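Boiler short cycling after thermostat swap

pipe_dreamer
Swapped the old dial thermostat for a Wavusard last October and now the boiler fires for 90 seconds, shuts off, then fires again 8 minutes later. Hot water baseboard, one zone. The boiler is a Firach, original to the house. Semple quoted me $746 to come out and replace the aquastat. Does that sound right?

Ridgeline
Check the cycle rate in the thermostat menu before you pay anyone. Many of them ship set up for forced air.

ahollis
Disagree. If the boiler shuts off while the thermostat is still calling, the thermostat isn't what's stopping it. Look at the gauge when the burner quits. What's your high limit set to?

pipe_dreamer
High limit is 200. Gauge reads well under that when it shuts off. Circulator keeps running.

Ridgeline
Could still be the thermostat dropping the call. Jumper the two thermostat wires at the boiler and watch it.

ahollis
Fair, that would settle it. But if the circulator keeps running, the call is probably still there. My money is on the aquastat sensor sitting loose in the well — I've pushed two back in myself. Cut the power first.
Alfie Hollis

mudroom_mike
Had the same thing. Cadano sold me a whole new control and it was only the sensor.

pipe_dreamer
Okay, I'll jumper it tonight and then pull the cover off the aquastat. Semple can wait until I've done both.

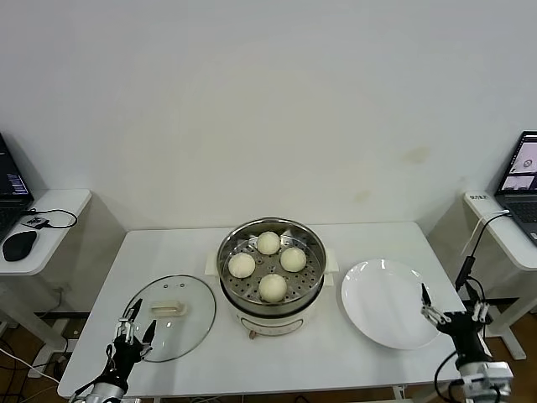
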